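**Ticket 117 – Table-clearing routine drops small items at Grarevbridge**
Status: open
Priority: normal
Component: Skastomis grasp planner
Related: 118 (slow restart after emergency stop)

**Reported problem**

The routine is supposed to pick up small tableware and loose items and put each one in the bin on its left. Flat-bottomed cups go in fine. Shallow bowls and small rounded items don't. The arm closes on them, lifts, and loses them before it reaches the bin. The customer wants to know if the machine is ready to clear a break room table without a person standing by. As of today I would say no.

**Checked so far**

- Restarted the controller. No change.
- Rolled back to the June build. Same drops, slower cycle.
- Swapped the finger pads for the spare set from Rendia. No change.
- Raised grip force one step. Cups still fine, bowls now slide away before the jaws finish closing.
- Read the last 16 failure logs. In every one the planner picked a point on the rim and came straight down.

**Notes** 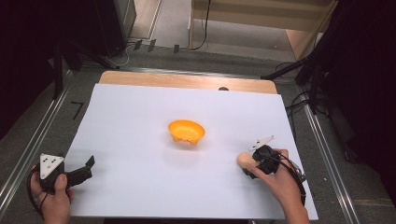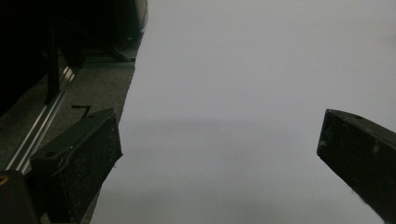 The planner treats every object as if it had upright sides, and I think that is the whole fault. It looks for two parallel faces, and when there aren't any it takes the nearest edge and calls it good. A person with the same kind of jaws doesn't work that way. A shallow bowl with a flared rim, like the small orange-yellow one on the white sheet, has no parallel faces to find, and a tilt changes where the rim sits. The planner has no term for tilt at all. Its model library has 2,000 shapes in it and all of them are stored standing level.

Ticona asked if we could get around this by having staff set bowls down flat first. That would work, but then the staff are doing half of the chore. I told them I'd rather not close the ticket on that basis.

**Next steps**

1. Add tilt to the pose estimate and rerun the failed picks.
2. Try a side approach with one finger under the rim, at low speed.
3. Keep rounded items off the unattended list until step 2 has passed – cups and boxes can stay on it.
4. Leave grip force at the factory setting for now. The raised value is still loaded on the Grarevbridge unit and needs to be put back.

**Update, 28 Dec 2018**

Grip force is back to the factory value. Tilt estimate is written but not merged. Waiting on Rendia for the thinner fingers before I start step 2. Ticket stays open.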